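Zwischenbericht zum Projekt »Saubere Wege«, Haus Stostside

Berichtszeitraum: August bis November
Empfänger: Stiftung Michalík, Bereich Wohnen und Nachbarschaft
Verfasst von der Projektleitung im Haus Stostside

Sehr geehrte Damen und Herren,

mit diesem Bericht möchte ich Sie über den Stand unserer Arbeit im Haus Stostside informieren. Ich folge der Gliederung aus Ihrem Leitfaden, nur den Punkt über die Flure habe ich etwas länger gemacht, weil dort am meisten passiert ist.

1. Ausgangslage

Im Antrag hatten wir beschrieben, dass die gemeinsamen Flächen im Haus sehr unterschiedlich gepflegt werden. Die Küche im Erdgeschoss war meistens in Ordnung, die Flure und die Ecken vor den Türen dagegen nicht. Dort sammelten sich Papier, Kartonstücke und Staub, und es war nicht klar, wer dafür zuständig ist. Die Reinigungsfirma Rotari kommt nur für das Treppenhaus und die Fenster, so steht es auch im Vertrag.

Ziel des Projektes ist, dass die Flure in allen drei Etagen nach einem einfachen, festen Ablauf sauber gehalten werden und das Material dafür immer am richtigen Platz ist. Bewilligt wurden 3.000 Euro für die gesamte Laufzeit.

2. Material und Aufbewahrung

Die erste Bestellung bei der Firma Stinness wurde im August geliefert. Sie enthielt Besen, Handbürsten, Eimer, Tücher, Kehrschaufeln und Reinigungsmittel. Zwei Kehrschaufeln waren beim Auspacken gesprungen und wurden ohne Diskussion ersetzt. Die Ausgaben für das Material liegen bis jetzt bei etwa 1.000 Euro, die Rechnungen liegen in Kopie bei.

Am Anfang hatten wir alles in einem Schrank im Keller. Das war ein Fehler von unserer Seite. Wer im zweiten Stock ein bisschen Papier auf dem Boden sieht, geht dafür nicht in den Keller und wieder zurück. Seit Ende September hat deshalb jede Etage ihre eigene Ausstattung, und der Keller dient nur noch als Lager für Nachschub. Die Schränke auf den Etagen waren schon vorhanden, wir mussten nur die Böden neu einsetzen und zwei Schlösser austauschen.

3. Ablauf auf den Fluren

Die Flure sind gefliest und hell, man sieht darauf jeden Schnipsel. Die großen Fliesen lassen sich gut kehren, die Fugen machen mehr Arbeit. Wir haben den Ablauf im Oktober noch einmal geändert. Zuerst wird trocken gekehrt, dann erst kommt das Wasser. Vorher haben manche Bewohner sofort gewischt, und das Papier klebte danach in Stücken auf dem Boden.

Für die freien Flächen benutzen wir den langen Besen. In den Ecken, an den Fußleisten und neben den Türrahmen ist die Handbürste besser, damit kommt man näher an die Kante. Karton wird vor dem Kehren mit der Hand aufgehoben und zum Altpapier gebracht. Ein Durchgang auf einer Etage soll nicht länger als 60 Minuten dauern, und in der Regel wird diese Zeit auch eingehalten. 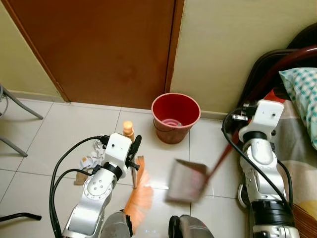

Die Eimer haben uns mehr beschäftigt als erwartet. Im ersten Entwurf vom Plan war für sie kein fester Platz vorgesehen, und so standen sie einmal hier und einmal dort. Jetzt gilt die Regel, dass der Eimer während der Arbeit neben der Tür bleibt, aber nicht vor der Klinke, und danach ausgeleert in den Schrank der Etage kommt. Die Tücher werden ausgewrungen und aufgehängt. Dieser letzte Schritt wird leider noch oft vergessen, besonders am Abend.

Über die Farben der Eimer gab es einen kleinen Streit. Wir wollten zuerst für jede Etage eine eigene Farbe haben, aber die Lieferung war gemischt, und eine Rückgabe hätte sich nicht gelohnt. Die Etagen sind nun mit einem Aufkleber am Schrank und im Inneren der Schranktür gekennzeichnet. Das funktioniert genauso gut.

4. Beteiligung der Bewohner

An der ersten Besprechung im August haben weniger Personen teilgenommen als erhofft. Bei der zweiten war der Gemeinschaftsraum gut gefüllt, wahrscheinlich auch wegen dem neuen Plan, der an diesem Tag zum ersten Mal ausgehängt wurde. Der Plan nennt nur die Etage und die Woche, keine Namen. Darum hatten mehrere Bewohner gebeten, und ich halte es für richtig.

Die erste Etage arbeitet sehr regelmäßig. In der zweiten gab es im Oktober eine Lücke, als mehrere Personen ausgezogen sind. Die neuen Bewohner haben inzwischen eine kurze Einführung bekommen – Schrank, Material, Reihenfolge der Arbeit, Mülltrennung. Wir machen das jetzt bei jedem Einzug gleich mit der Übergabe der Schlüssel.

Eine schriftliche Anleitung gibt es auch, sie ist zurzeit noch zu lang. Mehrere Bewohner haben gesagt, dass sie nur die erste Seite gelesen haben. Wir kürzen sie auf ein Blatt und übersetzen sie danach in die Sprachen, die im Haus am meisten gesprochen werden.

5. Schwierigkeiten

Die Mülltrennung auf den Etagen ist noch nicht gelöst. Kleines Papier landet oft im Restmüll, weil der Behälter für Altpapier unten im Hof steht. Wir möchten auf jeder Etage einen kleinen Papierkorb nur für Papier aufstellen, brauchen dafür aber die Zustimmung der Hausverwaltung wegen dem Fluchtweg. Die Anfrage ist gestellt, eine Antwort haben wir bis heute nicht bekommen.

Mit der Firma Rotari gab es ein Missverständnis über die Grenze zwischen Treppenhaus und Flur. Beide Seiten dachten, der Absatz vor der Etagentür gehört der anderen Seite. Nach einem Gespräch vor Ort ist vereinbart, dass Rotari bis zur Tür reinigt und wir ab der Türschwelle.

6. Nächste Schritte

Bis zum Ende der Laufzeit planen wir folgende Arbeiten:

Nachbestellung von Handbürsten und Tüchern bei Stinness
Kürzung und Übersetzung der Anleitung
Aufstellung der Papierkörbe, falls die Hausverwaltung zustimmt
Befragung der Bewohner zum Plan

Für die Befragung haben wir im Antrag kein Geld vorgesehen, und wir brauchen auch keines. Sie wird auf Papier gemacht und im Büro ausgewertet. Eine Änderung im Finanzplan müssen wir Ihnen trotzdem melden: Der Posten »Transport« wird nicht benötigt, weil die Lieferung kostenfrei war. Wir bitten darum, diesen Betrag für die Übersetzungen verwenden zu dürfen, und wären für eine kurze schriftliche Bestätigung dankbar.

Für Rückfragen bin ich im Büro im Erdgeschoss vormittags erreichbar. Den Abschlussbericht schicken wir Ihnen wie vereinbart nach dem Ende der Laufzeit.

Mit freundlichen Grüßen
Projektleitung Haus Stostside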